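Worm bin vs. hot pile for a small yard?

gondska_grower
May 11, 2026
So I've got a tiny side yard and a kitchen that makes way more scraps than I expected (two kids, lots of melon rinds). My neighbor swears by worms. I'm tempted, but I killed a sourdough starter in 19 days, so be gentle. Is a plain old pile easier?

zahira_r
Pile, hands down. I tried worms one November and the whole bin went sour on me. Too much wet stuff, not enough cardboard. With a pile you just dump, turn, and forget it.

KolloPete
Gotta disagree with Zahira here. A pile that small never heats up, it just sits there and feeds the raccoons. I started with 400 worms in a secondhand tub and they were through our coffee grounds in no time. Shred your egg cartons — that's the whole trick.

zahira_r
Raccoons are a lid problem, Pete, come on. And you have a heated garage! Mine were out on the porch.

gondska_grower
Okay, the garage is an option for me too. Does the tub have to be new?

KolloPete
Nope, beat up is fine, scuffs and all. Go for wide over deep, because worms feed near the top. If there are holes in the floor, leave them open for drainage and put a tray underneath. Gray or dark is good too, they hate light. This kind of shape:

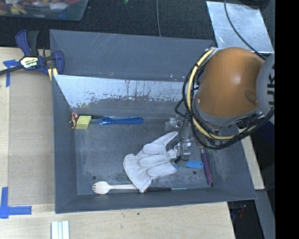 saragih_acres
Re: Worm bin vs. hot pile for a small yard?
Do both! Melon rinds go in the pile, coffee and cardboard go to the worms. And skip the onions, mine won't touch them.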